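3.2 Where households put their apples

The survey reached 62 homes in Barkville and Liltden, 59 of which admitted to owning apples. Each was asked where the fruit was kept and why. Answers to the first question were brief. Answers to the second went on for some time, and often involved a parent.
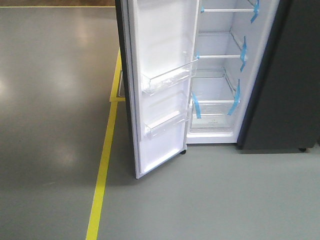
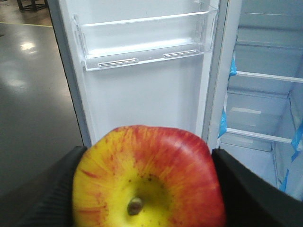
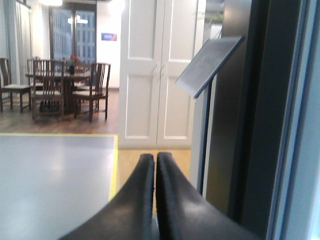
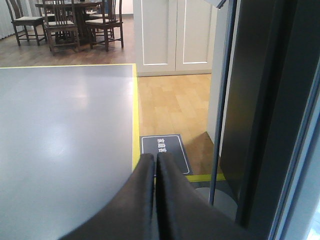 Figure 2. Refrigerator with its door open (first panel), an apple from its calyx end (second), and gray surfaces (third and fourth).

In Barkville the refrigerator won easily. In Liltden, 18 homes kept apples in a bowl, on the grounds that cold fruit "tastes of nothing" - a view held most firmly by people who later said they rarely ate any. Door bins were used for apples in two homes, both of which also stored batteries there.

We had expected storage habits to follow the size of the kitchen, as the earlier Nillalard study found. They did not. The better guide was how the person's family had done it, even where the family had plainly been losing apples for decades. The Whitelaw questionnaire has no box for this, so we wrote it in the margin. Waste is taken up in Section 3.3.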